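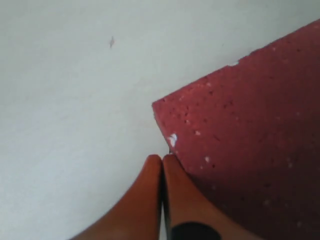

Stop buying grippers off the spec sheet

I've spent two weeks swapping between the Girnar fingers and the Biltura set, and I'm more convinced than ever that payload numbers tell you very little! What I want to know is how the tips behave beside something porous and crumbly, like that red block with its nicked edges (foam is my usual torture test).

Rounded, glossy tips like the orange ones look friendly, but I'd trade some of that shine for grip. And please, put the camera at the wrist. I ran 269 grasps at Plistside, and the close-up view taught me more than the overhead one ever did.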